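Section 7. Folding and storing soft covers

Applies to Tindeck storage covers, part 3052, and to any household fabric of similar weight.

7.1 Before folding

1. Clear a flat, smooth surface at least 80 cm wide.
2. Empty all pockets and close any zippers.
3. Shake the fabric once and lay it down with the outer side facing up.

Note: Fabric that is still damp must not be packed. Let it dry fully first.

7.2 Separating smooth and textured fabrics

Sort the load by surface before making the first fold. Smooth woven pieces slide against each other and need a wider fold. Ribbed and waffle-type fabrics grip, and can be folded narrower. 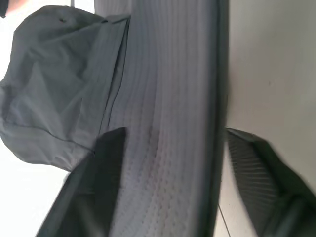

L. Didenko

Smooth gray fabric left in a bunch, as on the left, holds its creases. Open it out along the seam before folding. The textured light gray fabric next to it is handled separately, with the channels running lengthwise.

4. Take hold of the smooth piece at two corners and pull until the folds open.
5. Lay loose flaps flat, following the seam line.
6. Check for small marks or snags. Treat marks before storage - they are harder to remove later.
7. Fold the piece lengthwise, then into 3 equal parts.
8. Fold textured pieces along the ribs. Do not press down on raised areas.

Caution: Do not iron waffle or mesh-type fabrics to reduce their thickness. Heat can flatten the pattern permanently.

7.3 Placing in the box

9. Put textured pieces at the top of the Larkden box and smooth pieces at the bottom.
10. Close the lid without force. If it does not close, remove one piece and refold it.

For box sizes, see Section 3.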